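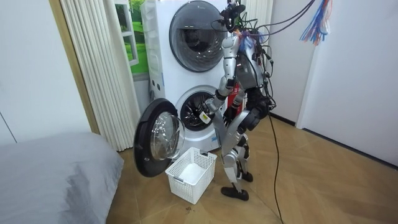 家事ロボットはもう使えるのか

洗濯を機械に任せる話は何年も前から聞くが、うちではまだ自分でやっている。洗うのと乾かすのは機械の仕事になって久しい。残っているのは、洗濯物を出し入れして、たたんで、しまうところだ。

3月にOcampoという展示スペースで、Clokachの人型ロボットの説明を2時間ほど聞いた。ドラムの中のものをつかんで出す作業は、見た目よりずっと難しいらしい。布は毎回形が違うし、ドラムの奥は暗い。腕を奥まで入れると、今度は体のバランスが問題になる。写真のロボットも、下の段のドラムに腕を伸ばしている。かごはドアの真下の床に置いてある。人間なら何も考えずにやる姿勢だと思う。

担当の人によると、タオルを取り出す練習は2,872回分の記録があり、最近の400回では失敗がかなり減ったそうだ。ただ、靴下は今も苦手で、ドラムの穴に張りついた薄い布も残しやすいという。

個人的には、たたむのは下手でもいい。夜中に終わった洗濯物をかごに出しておいてくれるだけで、朝がだいぶ楽になる。

値段はまだ決まっていないとのこと。次はTrukerの倉庫向けの機械を見に行く予定で、そちらは箱を運ぶだけなので話が早そうだ。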